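Chapter 7
The Small Bathroom, or Where to Put the Toothbrush

Reading time: 17 minutes

By now you have drawn a kitchen, a hallway, and a bedroom in which the closet door hits the bed. You have been forgiven for the closet door. We come next to the smallest room most people own, and the one they are least awake in when they use it.

Students tend to treat the bathroom as a plumbing problem with tiles on it. There is a supply line, there is a drain, there are fixtures, and once the fixtures fit on the plan without overlapping, the pencil goes down and everyone has lunch. The fixtures are the easy part. They are large, they come with drawings from the manufacturer, and they stay where you bolt them. The trouble starts with everything that arrives afterward in a shopping bag.

This chapter is about those things. We will call them loose goods, a term borrowed from shipping, where it means cargo that slides around and gets blamed on somebody else. In a bathroom the loose goods are the soap, the cup, the comb, the razor, the tube of toothpaste, and a jar of something that was a gift. Each one needs a landing place. If you don't draw one, the owner will choose one, and it will be the rim of the sink.

Look first at how little counter a modern washing place may offer once the basin has taken its share. 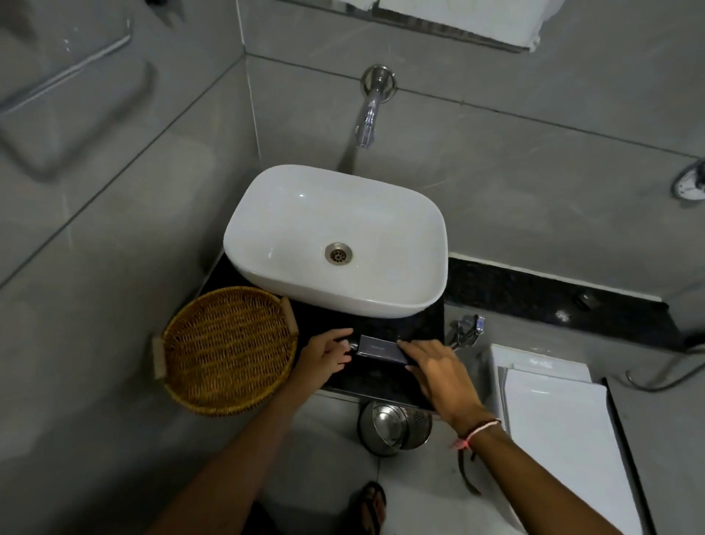 Figure 7.1. A vessel sink on a granite counter. The tray has claimed the left side and part of the air beyond it.

A vessel sink sits on the counter like a bowl on a table. An undermount sink hangs below it, and a drop-in sink does a little of both. Vessel sinks photograph well and have been popular with clients who choose their bathrooms from photographs. Their sides rise straight up from the slab, so whatever is beside the bowl has to stay beside the bowl. You can't push a cup back over the rim to gain an inch. The counter in front becomes a front porch: narrow, public, and expected to hold more than it was built for.

Now consider what the owner does with the space on either side. In the figure, it has gone to a round wicker tray with wooden handles. Trays are worth a paragraph of their own, which they will now get.

The argument for a tray is that it gathers loose goods into one object, which can be lifted when the counter needs wiping. The argument against it is that it takes up a circle of counter whether or not there is anything in it, and a circle is a poor shape to park on a rectangle. A tray that hangs past the edge of its counter is also a tray waiting for an elbow. When the students in our studio at Esunura were asked to furnish the same narrow washstand, most of them reached for a tray inside the first five minutes. Very few measured it first. We have stopped being surprised and started selling them tape measures.

7.1 The two-handed task

Most tasks at a sink are drawn as if a person had one hand and plenty of patience. Reach for the tap, wet the hand, reach for the soap. In life, the important jobs take both hands at once, and while they are going on there is no hand left to hold anything else.

Putting toothpaste on a brush is the plainest case. One hand has the tube and the other has the brush. Something must be done about the cap, unless it is the hinged kind. The work happens over the front of the counter or just short of it, at a height somewhere between the waist and the elbow, and it needs a clear patch of air that no tall bottle is standing in. 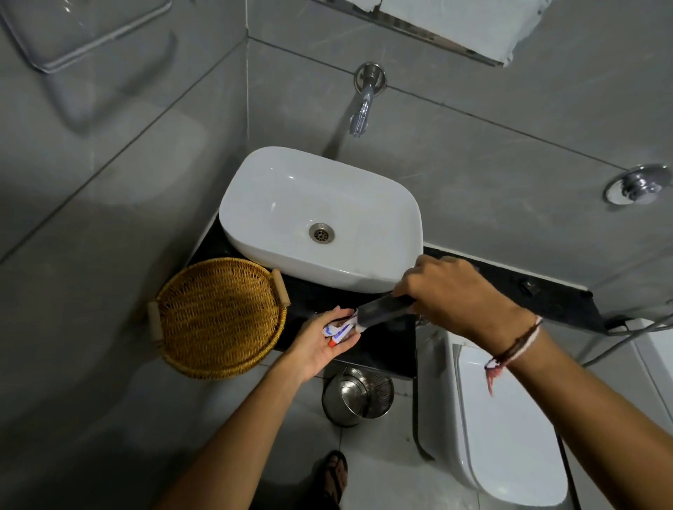

We call that patch the working pocket. It belongs on your drawing as surely as the swing of a door does, and it gets left off far more often. A good pocket is as wide as the person's two forearms when they come in from either side at an angle. That is a good deal wider than the tube and the brush, and it explains why a neat row of bottles along the front edge looks fine on paper and ends up on the floor.

The pocket has a floor too, in the sense that things fall through it. Caps fall. Paste falls. Consider what lies beneath. A hard counter lets a small cap bounce, a basin will hold it until it finds the drain, and anything that clears the front edge goes down among the feet, the bin, and the base of the toilet. A drain with a grate is a kindness here. So is a bin within a step of the sink, provided the owner can pass it without kicking it.

Faucets mounted on the wall help the pocket, because they leave the counter behind the bowl free of hardware. They also ask you to settle the height of the spout before the tile goes up, which means before the client has picked a bowl. The Skallo washstand in Exercise 7.4 is an honest record of what follows when the two decisions are made by separate people in separate months. The spout was set in March. Read the notes before you laugh.

7.2 Ledges

A ledge is a shelf that never asked for the job. It is usually there to cover a pipe run or to finish the joint between counter and wall, and within a week it is holding something.
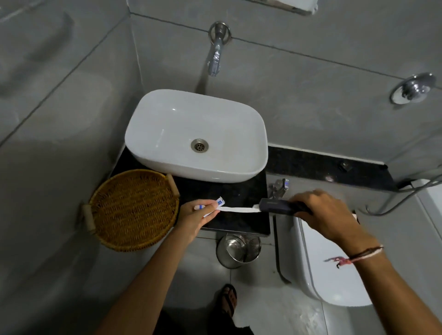 Figure 7.2. Laying on the paste. Both hands are busy in front of the bowl, and the ledge to the right has already picked up a tenant.

You may treat this as a failure of discipline or as free storage. We lean toward storage. A ledge in the same stone as the counter costs little when the slab is being cut anyway, and it sits back from the pocket where forearms seldom go. Keep it shallow. A deep ledge invites a second row of objects behind the first, and the back row is never seen again until the owners move out.

Do check the reach. An arm will stretch sideways along a wall quite happily, but stretching over a full basin with a wet sleeve is another matter. The Jotum reach chart at the back of this book gives the comfortable distances for seated and standing users. Copy it out by hand once. It is dull work, and you will remember the numbers.

Before you go on

Stand at your own sink tonight with your drawing pad out of splashing range. Brush your teeth as you normally would. Afterward, sketch the counter in plan and mark where each hand was while the paste went on, where the cap went, and where the brush was put down. Shade the pocket. Then draw in every loose object you own, at its true size, including the gift jar.

Bring the sketch to the next session along with your answers to Exercises 7.1 through 7.3. Section 7.3 takes up mirrors and cabinets, and the old question of how low a cabinet can hang before it meets a forehead.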